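March 7, 2018

Went to the knitwear show at the Baltby museum this morning. I had been putting it off since it opened, mostly on account of the train, but it closes soon and I wanted to see the Gerna sweaters before they go back into storage. Two rooms, one upstairs and one down. The coat check was closed so I carried my parka the whole way.

The downstairs room is all fishing sweaters, laid flat in cases with the lights kept low. The labels give a catalog number and the yarn and very little else. No. 562 was the one I liked best, dark blue with a darned elbow in a blue that doesn't match. No. 579 is meant to be by the same knitter. I looked at the cuffs on both for a long time and I am not convinced. The ribbing is different and so is the cast-on edge.

Upstairs was the Vaněk collection, which is machine knit and much brighter. Twin sets, ski sweaters, a long yellow dress with a belt. I didn't expect to care for it and I ended up staying longer there than downstairs. The shoulders are very well made. There is one green cardigan with 26 buttons, set so close together they nearly touch, and I would wear it tomorrow if somebody gave it to me.

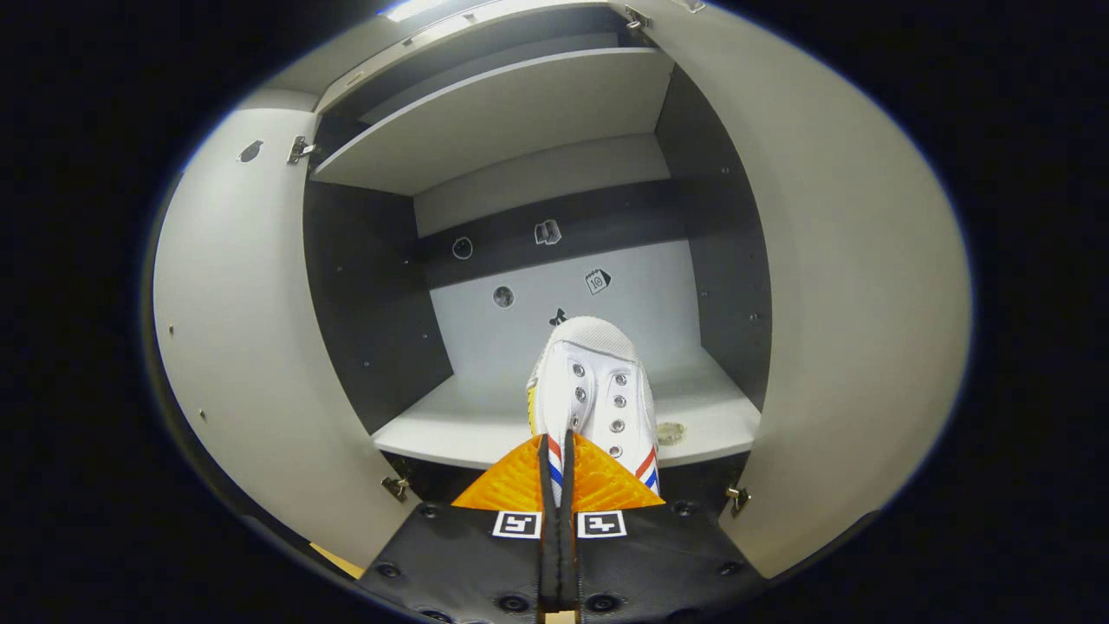 White canvas low-top, no laces.

Bought the catalog in the shop. It was more than I wanted to pay and the photos of the cuffs are too small to be any use, but the essay on dyes looks good. They also had yarn from Tiltetti, a gray and a rust. I took two skeins of the gray. It's rougher than I remember from the last time I used it – maybe it softens with washing.

Lunch was soup at the station. Read half the dye essay on the train home and missed most of the view.

Tonight I got out the brown cardigan I started in September and counted back to where I went wrong. It's the left front, just under the armhole. I ripped it down to there and wound the yarn back on the ball. The sleeves are fine. I want to try the narrow rib from No. 562 on the cuffs, if I can work it out from memory – I made a small drawing on the back of my ticket, and the ticket is in the parka pocket.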